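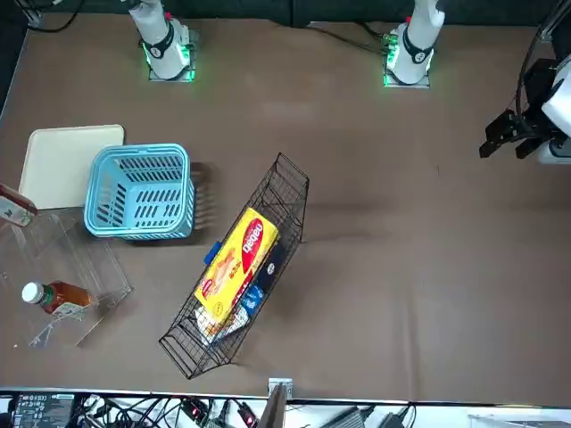
Miltwood Two-Arm Table, open day at Girkville

The Miltwood is a table station with two arms for shops and small packing rooms which must sort mixed goods by hand today. Aebischer sells it complete, with the Harix control software, and on 24th February we show it at work in our Girkville hall. Each demonstration takes 15 minutes and we start a new one every 40.
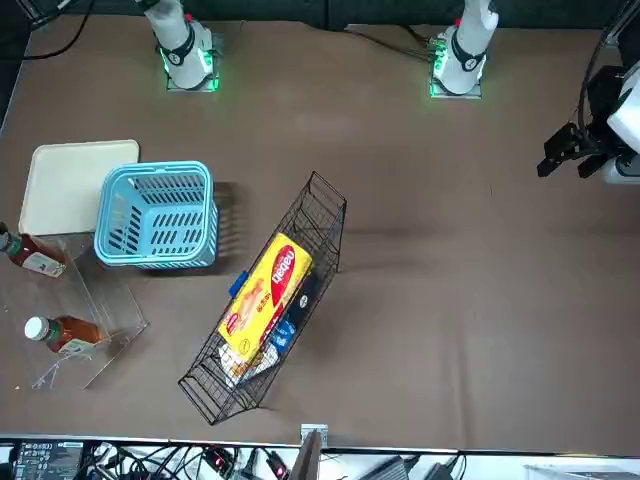 Mixed goods are difficult for a machine when they do not stand nicely. For this reason we do not prepare the table for the visitors. Bottles lie on their sides, the yellow snack box is tilted in its wire basket, and Harix must find from which direction to take each one. You may also bring your own product, up to 2000 grams.
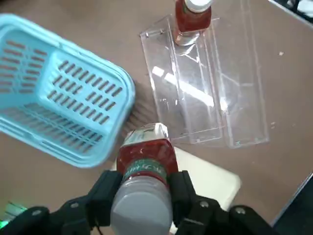 Do I need to program each new product? The operator shows the arm the movement by hand, and Harix keeps it under a name. Our trainer Marlies Sutter will let you try this yourself.

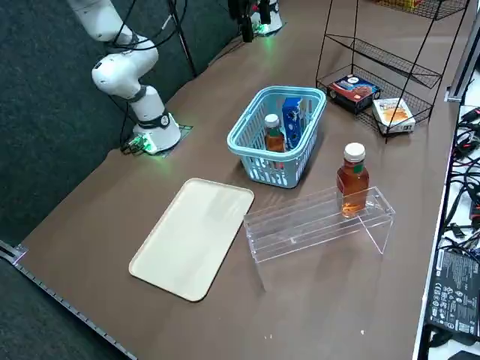 After the demonstration you can ask for a price with or without the table. Delivery of the complete station is possible from July. The hall has place for 50 visitors, so please write to us before you come, and tell us if you will bring a product.

Last updated: 24th February
Shares 15 | Comments 2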